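Shopping for Arms: Notes from the Sestura Bench

We had money for one robot arm and ended up costing two, which is how these things go. The first quote from Gustarmont came in on a single page. The second ran to 12, most of them accessories. I had budgeted for arms. I had not budgeted for plates to bolt them to, spare fingers, cable, or the blue tape, of which we have now bought 80 metres.

Anyone planning something similar at Mirstead should put down a line for groceries and kitchenware too. Finance queried the toaster twice and the arms once. Lead time on the grippers was six weeks; the toaster came on Tuesday.

My advice is to price the whole table before you price the robot. Write down every object you expect it to handle, then ask the supplier how wide the fingers open — and get the answer in writing. Agbeko's were cheaper, and narrower than the brochure led me to believe. 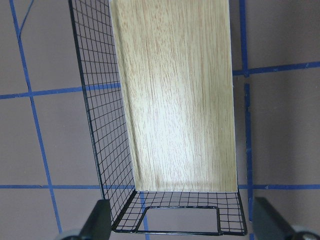
Wire basket between the fingers. Measure your widest item first, then shop.
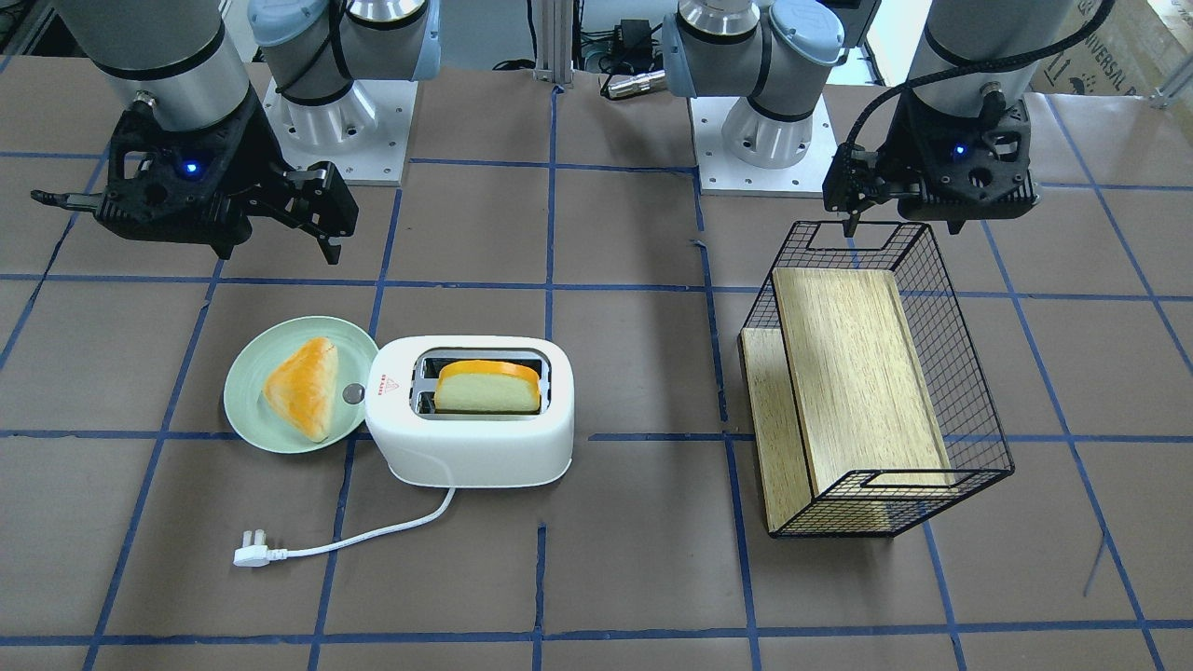

Two arms, two mounting plates, one toaster with a slice in it. Every item on the table has its own row in the spreadsheet.

Musyoka Barasa wrote in to say that six weeks was optimistic, and that he would double the cable budget and order spare fingers with the first lot, as the carriage on a second order cost his department more than the fingers did.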